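7 min read

The Year I Put My Pens in a Box

I should say up front that I am not a tidy person. I have owned the same pair of kitchen scissors three times. So when my editor asked if I'd spend March writing about desks - what goes on them, what comes off them, where it all ends up - I laughed, and then I looked over at my own desk and stopped laughing.

There were 54 pens on it. I know because I lined them up on the rug one evening and tested every single one on the back of a gas bill. Fifteen of them worked! The rest had been hanging around since, I would guess, my last apartment, taking up a mug, a second mug and most of a loaf pan.

The person who got me started was Xuân Tô, who used to run the stationery counter at Skammont and now helps people sort out their home offices. She came by with a coffee and no clipboard, which I appreciated, and she didn't throw anything out. What she did was ask me where I'd go if I needed a highlighter right that second. I pointed at the loaf pan. She asked where I'd go for a stapler, and I pointed at the loaf pan again.

"Okay," she said. "So you have one drawer, and it's for bread."

Her advice was to get a box with a lid. Metal if you can find it, because you can stick it on any table and knock it around a bit, and small enough that you have to make choices. I'd been eyeing one of the big Rultaner organizers with all the little trays (2000 reward points, I had been saving up) and she talked me right out of it. Big organizers fill up, she told me, and then you go buy another one.

I went with a plain gray box instead. I've been keeping an eye out for the same setup in other people's workspaces ever since, and it's a funny thing to get nosy about. My favorite so far is a brick-walled room with a white square table, a gray metal box sitting on it with the lid partway up, and a red hardcover lying near the far edge with "Mobilier" on its black band. I want that table. I want the wall too, but I rent.

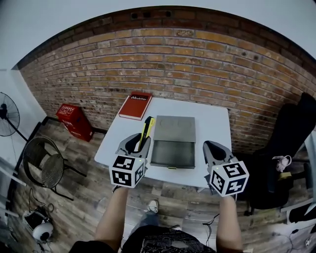
What goes in, what stays out

My own rule, after a month of fiddling, is that the box holds things I write with and things that hold paper together, and that's it. Tape lives on the shelf. Batteries live in the kitchen with the birthday candles, and I will not be taking questions. One yellow highlighter is allowed. I had six.

Habibur Seneviratne, who builds furniture at a small shop called Ayele, is stricter than I am. He wants the tabletop bare at the end of the day, box and all, and he keeps one book out because he likes having something to open while the glue sets. He also thinks most people's desks are too deep. Stuff slides to the back and you stop seeing it. Pull the table away from the wall for a week, he told me, and find out what you've been ignoring back there. I found a Hudosex catalog, a spoon and 50 cents.

The chair is the other half of it, and I'd forgotten about the chair completely. Mine had two sweaters and a tote bag on it, so I'd been perched on the front few inches since the fall. Xuân lets clients keep one thing draped over the seat, tops. I'm down to a cardigan.

I did end up tossing the dead pens, by the way. The loaf pan has been washed (twice) and is back in the cupboard, and last week I made banana bread in it while the box sat on my desk with the lid shut. There are a couple of new pens in there already. One came home from the dentist.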